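Trolent Paddle Trail Opens This April With 121 New Markers

HEDSTEAD – Paddlers, grab your life jackets! The Trolent Paddle Trail opens in April, linking the town landing at Hedstead with the quiet backwaters above Grerport. It is the first marked route on this stretch of the Latuheru River, and it takes in some of the prettiest marsh around.

The trail has 121 numbered markers, placed so that a paddler at one can see the next on a clear day. Two new floating docks sit low to the water, which makes getting in and out of a kayak a whole lot easier (your knees will thank you).

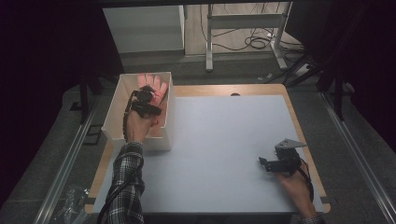
Reaching into an open white box on a gray tabletop.

"I grew up fishing off the Grerport bridge and never knew how far back those creeks went," said Nabila Hutapea, trail coordinator. "Then I paddled up there one morning at low tide and saw herons on every bend. I couldn't wait to show people!"

Opening day starts at 8 a.m. at the Hedstead landing, with room for 200 boats in the group paddle. Loaner kayaks will be handed out first come, first served. 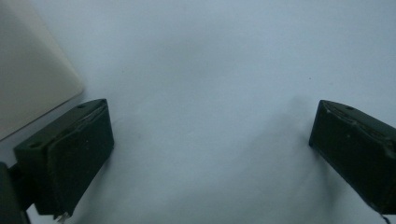 The free trail map shows all the markers, the docks and the two shallow spots to avoid at low tide. Water is printed in a pale white with a faint blue-gray tint, much like the smooth surface in the photo, and the marsh is in green. Maps will be at the landing and at the Grerport library, and 1,080 copies are in the first printing.

Parking at both ends is free. Dogs are welcome on leash at the docks.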